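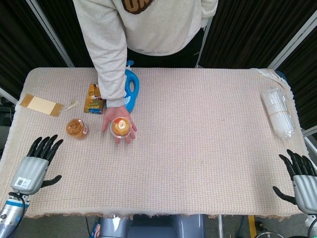

Setting out the dessert cup. The jar of rubber bands sits beside it on the table.

So the packing room at Coughlan has changed a lot since I last wrote about it, and a few of you asked, so let me catch you up before I forget half of it.

When I started, we did gift boxes and sample kits completely by hand. You got a sheet, you walked the shelves, you filled the box, you taped it. On a good day our bench got through 878 kits, and my wrists knew all about it by the time I got home. Then in June the new line went in (Hutari, that's the name on the software, and now it's what we call the entire thing, as in "is Hutari awake yet?") and we're up to 1391 on the same shift. Same number of people, too. I was really worried about that part, and I think everyone was.

What's different is what we do all day. I used to pack. Now I mostly set things out, check things and teach. Every new item has to be shown before it goes on the line – where it sits, which way up, how you'd take hold of it without squashing it. A bottle with a handle is easy. A flimsy little plastic cup with something wobbly in it is a whole morning! You find out how much your fingers know that you never had to put into words. I sat there trying to explain to Lorcan Noonan how hard I squeeze a cup and all I could come up with was "you know, cup hard." He wrote it down. It's still on the whiteboard.

Lorcan came over from the Zancombe site with his sister Bláthnaid, who does our schedules. She's the one who got us the job swap every 90 minutes, and I will love her forever for it. Setting out items sounds restful but your back gets sore from leaning over the table, and after a while you stop seeing what's in front of you. I put the same tag out upside down four times before somebody stopped me.

Not everything is better. It's quieter, and I miss the yakking. With the old bench you were elbow to elbow and you could solve the world's problems over a roll of tape. Now two of us are on setup, one's on checking and the rest are spread down the line with their backs to each other. We got our lunch put back to one shared 60 minute slot, which helps some.

And the pay question is still open. If I'm training the line on new stock, that's a different job from packing, and I'd like the grade to say so. Bláthnaid has put it in writing to the office at Kultden and we're waiting to hear. I'll post when we do. Meanwhile there's a new batch of jars coming with lids that stick, so that's my week.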